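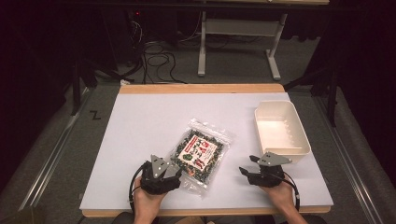

A resealable bag of seasoned seaweed flakes and an open cream-colored tub on a white tabletop board.

KALVILLE – September 5, 2025 – Boateng, the kitchen storage and pantry advice firm, today released Prorum, a short guide to repacking dry foods at home. The guide takes a doubtful view of the idea that every bag in the cupboard needs to be emptied into a matching container.

"Decanting" has been sold to home cooks for years as the answer to a messy pantry. Boateng is not convinced. For the guide, the firm asked 110 households in the Kalville area to keep notes on their dry goods through June. Of those, 41 said they had bought a set of tubs and stopped using at least part of it within a few months. Many had thrown away the original bag, and with it the date and the directions.

Seaweed flakes are a good test of the claim. They are light and already chopped small, and they are often sold in a pouch that can be closed again. Pouring them into a wide tub with no lid does them no favors. They take on moisture from the air, and a crisp topping for rice can go limp before the tub is half used. Boateng's advice is to press the air out of the pouch, close it, and stand the whole thing in the tub. The label stays with the food and the tub does the one job it is good at, keeping small bags from sliding to the back of the shelf.

The guide is also wary of container sizes as printed by sellers. A tub that looks generous on a store shelf may be too shallow for a pouch to stand in, and sloping sides take away more room than shoppers expect. Readers are told to measure the shelf and the bag before spending anything.

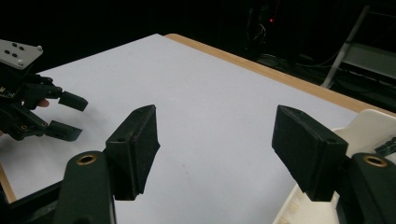 A clear surface first

Prorum opens with the table, and on this point the firm is firm. Clear it completely, wipe it, and let it dry before any food comes out. A plain white surface is handy because dropped flakes and crumbs show up at once, though Boateng sees no need to buy a special board for the purpose. A clean baking sheet will do.

From there the guide sets out 4 steps: check the date, close the bag, choose the tub, and put it back where it will be seen. Boateng says the work should take 30 minutes for a small cupboard. Anyone who needs a whole weekend, it suggests, is probably shopping for containers – or reorganizing food that ought to be eaten.

The firm makes no promise that a repacked cupboard will save money or cut waste. Household notes are not a laboratory study, and the guide says so on its first page.

Availability

Prorum is free to read at the Boateng office in Kalville. Printed copies are handled by Zellance, which also takes requests from cooking classes and community kitchens.

About Boateng

Boateng gives practical advice on kitchen storage to households and small food businesses. It does not sell containers.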